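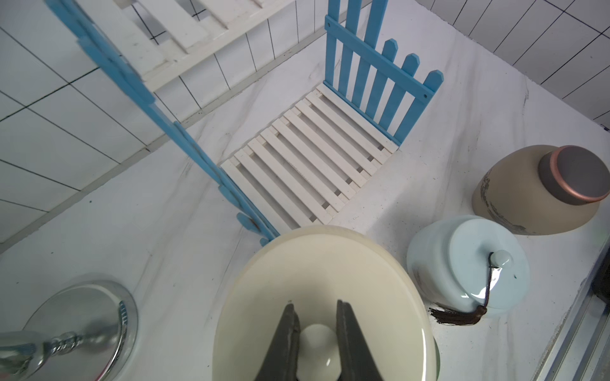

Konrad Malinowski

28 November is not a date I'd have picked for this, but it's a wet weekend and I've had a week of being told my job is about to get "lighter". So, a thread on the robot arms at work.

For anyone new here: I work in the packing and display room at Marard. We sell jars, glasses, small racks, the sort of thing people put on a kitchen windowsill and then dust for ten years. My side of it is shelf sets. Jars go on the rack, jars come off the rack, somebody checks them, they get wrapped.

The arms are on trial from an outfit called Plaledwood. The slide we were shown in April had the word "freed" on it four times. Freed from lifting, freed from repetition. I've put lidded jars on shelves for nine years and never once felt imprisoned by it. My knees would like a word about the bottom racking, but the arms don't do the bottom racking.

What they do is a bench-top job. One worktop, a rack with two shelves, a handful of jars with lids. Pick a jar up, put it on a shelf. Take it off again. That's the trial.

The man who came to sell it said a jar is "a solved object". I asked him if he'd ever carried one by the lid. He laughed. I wasn't joking, it's the first thing we teach new starters. The lid isn't attached. You hold the body.

Some of our lids have a tassel on a cord as well, and those are a pain even for people. The cord goes where it likes. Ona on the next bench tucks it under her thumb without looking. Try writing that down as an instruction. I was asked to, in writing, for the "task sheet", and I got as far as "tuck it" and sat there.
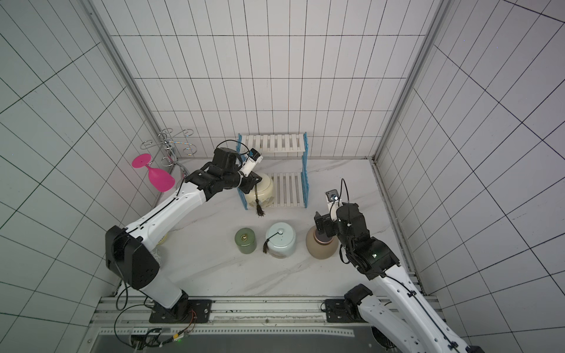 And that's my real gripe, more than the machine. The writing down. Since the trial began I've filled in 323 task sheets. Each one asks what I picked up, where I put it, what went wrong and how I'd put it right. I used to do the job. Now I do the job and then its paperwork, so that something else can have a go at the job.

Ask who's paid for that. Same hourly rate as before. I raised it with Pawlak, who runs the room, and he said it would be "looked at in the round". He's a decent bloke and I think he hates saying these things as much as I hate hearing them.

To be fair to the other side for a minute. A few people in the room like it. Two of the younger ones have learned to set the arms up and move them about by hand, and they're good at it, better than the visitors from Plaledwood some days. If there's a better-paid job at the end of that then great. I've asked to see the job advert. There isn't one.

They also keep asking for more space at the bench. We lost a wrapping table in the summer, so now three of us share one and the finished boxes go on the floor by the door. It's never in the figures, the table. It ought to be.

Speaking of figures. The update pinned up by the kettle says 2780 "successful placements". Sounds like a lot. I asked what counts as one and was told a jar ending up on the shelf. Upright? "Generally." With its lid on? He'd get back to me.

I also asked how many goes it took to get the 2780, because that's the number you'd want if you were deciding anything. He's getting back to me on that too. 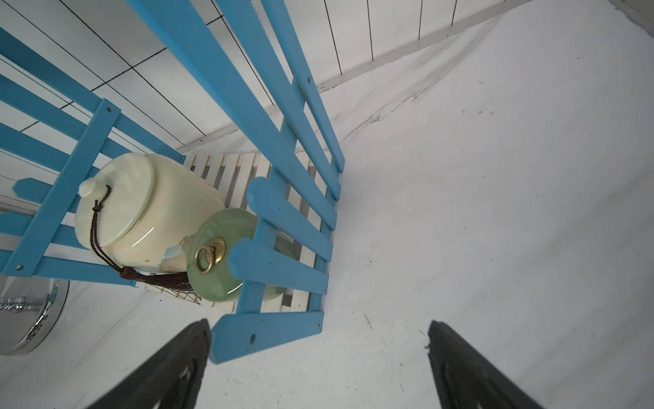
Green jar and the tasselled cream one, both up on the rack.

I'll say this for whoever picked that rack, it's a proper test. Picket ends both sides. They look lovely in a kitchen and they're murder to reach round. I've got a scar on one knuckle from that design and a sort of grudging respect for anything else that has to deal with it.

Somebody asked in the replies whether I'm scared of losing my job. Not this year. On a good shift the three of us will do 441 pieces, wrapped and labelled. I'd be surprised if that bench comes near it. What I think happens is slower and duller. Someone leaves and isn't replaced. "We'll see how the arms get on." Then someone else leaves.

We've had one of those already. She retired, we had a cake, and her hours went into a line on a spreadsheet called "capacity". I've asked twice what capacity means. It means her hours.

Another reply says I sound like the people who smashed looms. I've not smashed anything. In my trade that's rather the point. But I've read a bit about the loom people and they mostly wanted to know what happened to the wages, and I don't find that a daft question.
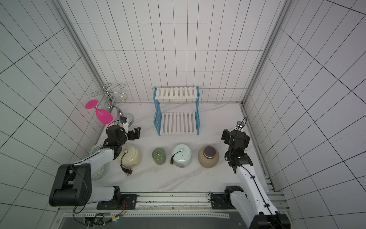
All four jars down on the worktop, both arms over them.

Things I'd like before the trial gets extended, and I've sent this to Pawlak so it's no secret:
The sheets done in paid time set aside for it, or not done.
A failure count next to the success count, same size letters.
The table back.
A named job, with a wage on it, for the two who've learned the kit.

I don't think that's wild. If the thing is as good as they say, it can stand to have its misses counted. Mine are. Every chipped rim I've ever caused has gone in the breakages book with my initials beside it, and I've had the chat.

Last bit, as the tea's gone cold. On Thursday one of the visitors told Ona she was "training her replacement" and meant it as a friendly joke. She carried on wrapping. Then she asked him to pass the tape and he couldn't find the end of it. She gave it a minute before she took it off him.

Replies are open. If you've had one of these trials at your place, and especially if it finished, tell me what they did with the people. I'm not after the brochure, I've got 100 of those in a box under my bench.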